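Cut foliage trade

The cut foliage trade is the part of the floriculture industry that grows, grades and sells leaves, fronds and branches for use in bouquets and arrangements. Florists usually call the product greens or fillers. It is counted separately from cut flowers in most wholesale price lists, although the two are often shipped in the same trucks and sold by the same dealers.

Products

The main traded types are leatherleaf fern, ruscus, eucalyptus, salal, pittosporum, asparagus fern and several palms. Some are farmed under shade cloth, some are grown in open fields, and a few are still gathered from managed forest land. Salal and moss are the best known of the gathered kinds.

Foliage keeps longer than most flowers. Leatherleaf fern can be held in cold storage for weeks if the humidity is kept high, and ruscus lasts longer still. For this reason dealers treat it as a stock item, while roses and lilies are bought to order or at auction.

Growing and harvest

Fern is planted from rhizomes and takes more than a year to reach full yield. After that a bed can be cut repeatedly for many years. Cutting is done by hand, usually in the early morning, and pay is commonly set by the bunch. Eucalyptus is cut back hard each season so that it throws long, straight young stems. Plants left to mature change leaf shape in many species and lose value.

The Esterach cooperative, one of the smaller fern producers to publish its accounts, reported 34 member farms and 561 acres under shade in its most recent yearbook. Its members sell through a single packing house, which sets the cutting schedule for all of them.

Grading and packing

Stems are sorted by length, color and freedom from spots. They are bunched, dipped in water or a mild fungicide, drained and boxed. A bunch of fern normally holds a fixed number of stems, while eucalyptus and salal are sold by weight. Boxes are lined with plastic film to slow drying.

Mislabeled grades are a frequent cause of complaint. A buyer who orders long stems and receives medium ones can usually claim a credit, but the claim has to be made soon after delivery and supported by photographs. 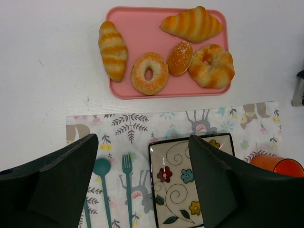 Toy croissants, a ring doughnut and a bun on a pink tray.

Transport

Foliage travels well by sea, and refrigerated containers have taken over much of the volume that once went by air. The change came earlier for foliage than for flowers because a longer trip does less harm to the product. A container must be kept at a steady low temperature, and foliage should not share space with ripening fruit. Ethylene from fruit causes leaf drop in several species.

The Bretano line, a forwarder serving mid-sized growers, began offering part-container bookings in September for shippers with as few as 500 boxes. Before that, small growers had to pool their loads privately or pay for air freight.

Prices and demand

Demand rises ahead of the same holidays that move flowers, but the peaks are lower. Weddings and funerals provide steadier sales through the year. Fashion also has an effect. Loose, leafy bouquets use far more eucalyptus than tight round ones, and growers who planted heavily for one style have been left with surplus when tastes changed.

Wholesale margins are thin. A study by the trade consultancy Demissie put foliage at roughly 8 percent of the materials cost of a typical mixed bouquet, with the share higher in wedding work. Because the cost is small, florists tend to stay with a supplier they trust and do not switch over minor differences in price.

Labor

Harvest and bunching remain manual on nearly all farms. Fronds grow at different angles and heights, and a cutter has to judge ripeness by color and stiffness. Sorting by length has been partly mechanized at larger packing houses. Seasonal hiring is common in eucalyptus and less so in fern, which is cut all year.

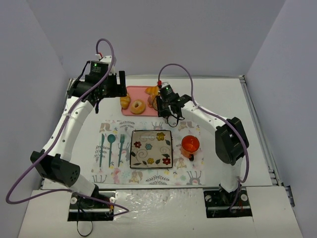 Catriona Yule, in a letter to the growers' newsletter Bronent printed on 4 Feb 2025, disputed the common view that labor is the main limit on the trade. Water was the harder problem, she wrote, and "a farm can find cutters if it pays them, but it cannot pay a dry well to fill." She asked that irrigation figures be published alongside yields.

Environmental issues

Shade-grown fern needs regular irrigation and is prone to fungal disease, so fungicide use can be heavy. Runoff from fern beds has led to local limits in several producing districts. For gathered products the main concern is overpicking. Permits generally set both a season and a quantity, and enforcement varies widely from one forest to the next.

See also

Cut flower auctions
Floral preservatives
Shade house construction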